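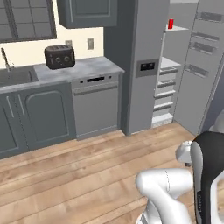
Kitchen breaker keeps tripping and I'm losing my mind a little. Moved into the place in Hanar in August and it was fine all fall, now it goes maybe every other morning. Always the same breaker, second from the top in the panel in the hall closet. Takes out the counter outlets, the dining room and for some reason the porch light. Fridge stays on thank goodness. It mostly happens at breakfast when everything is running at once. The dark gray toaster sits out on the counter along from the sink and it's the thing I'm usually standing at when it goes, so I blamed it first, but then last week it tripped with only the coffee maker and a space heater in the dining room. So now I don't know. The kettle is on that side too. If I reset it right away it holds, then sometimes goes again in a few minutes, sometimes not till the next day.

I rent, from Plemus, and they take forever. They did send someone once, he flipped the breaker back on, said it was fine and left. I called Escobar Electric myself and they quoted $362 to come out and replace the breaker and "look at" the circuit. Seems like a lot if it's just me plugging in too much stuff. Is it the breaker, the wiring, or me? Can you tell at home without opening anything up? House is old, outlets look newer than the walls if that makes sense.

Fenna Cuypers
Posted Sunday, February 23, 2020

Home Topics Ask Unanswered Members Log in

Ignacio Cabello

It's probably the space heater. Read your own post again - fine all fall, started when it got cold. A plug-in heater on high pulls 1500 watts and a normal 15 amp circuit tops out at 1800. Add a coffee maker and you are way over. Doesn't matter that it's in the dining room, you said it's the same breaker.

And it explains the timing. A breaker doesn't go the second you're a little over, it heats up first. Way over, goes quick. A bit over, could be several minutes. Then you reset it while it's still warm and it goes sooner the next time. Let it sit a while before you turn it back on. Push it all the way to off first, then on, a lot of people skip that part and it doesn't catch.

What I would do. Read the number on the handle of the breaker, 15 or 20. Then turn it off and walk around with a lamp and find out every outlet that's dead. Write it down, tape the list inside the panel door. Takes twenty minutes and you'll want it again. Next look at the labels on everything that makes heat. Kettle, toaster, heater, hair dryer, iron. Those are the ones that matter. Phone chargers and LED bulbs are nothing, the radio is nothing.

Add up the watts for what runs at the same time. You want to stay well under the limit, not right at it, specially with a heater that runs for hours.

Then go a week with the heater on some other circuit, a bedroom or whatever, straight in the wall, NO extension cord or power strip. If the tripping stops you have your answer and kept your $362. If it still trips with only one thing plugged in then it's the breaker or a bad connection someplace and that's an electrician, which your landlord should be paying for not you.

Stop and call right away if an outlet is warm or brown around the slots, if you hear buzzing at the panel, or smell something like fish or hot plastic. Leave that breaker off till somebody has seen it.
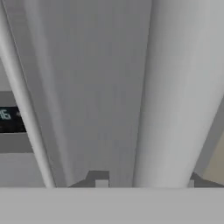 Can I just have them put in a bigger breaker?

A bigger breaker is only safe if the wire behind it is heavy enough for it. The breaker is there to protect the wire. Put a 20 on wire meant for 15 and it quits tripping, and the wire gets hot in the wall instead. People do it all the time in old houses and it's how you get fires. An electrician can check the wire size once the cover is off.

One more thing, the porch light. Somebody tied that in later I bet, same as the dining room. In an older house it's pretty normal for one circuit to wander through rooms that make no sense. Newer kitchens get at least two circuits just for the counter. Adding one is real money though and it's the owner's call, I wouldn't pay for it in a rental.

Send Plemus an email, not a phone call. Dates it tripped, what was on. "Breaker trips with one appliance running" gets somebody out a lot faster than "power keeps going out".

ostow_gal

Had this same thing for 18 months!! Mine WAS the breaker, old and worn out, tripped with nothing but a lamp on. Guy charged me around $300 and it's been good ever since. So it does happen. but try the heater thing first like he says

also check if its the outlet button and not the panel. the ones near a sink have that little test/reset button and they can kill the other outlets after them. different problem, cheaper

Fenna Cuypers

Breaker says 15. Heater label says 1500. Ok, I feel dumb. It's in the back bedroom as of tonight, different breaker, I checked with the lamp. Dining room is freezing but will report back after the week. Emailed Plemus too.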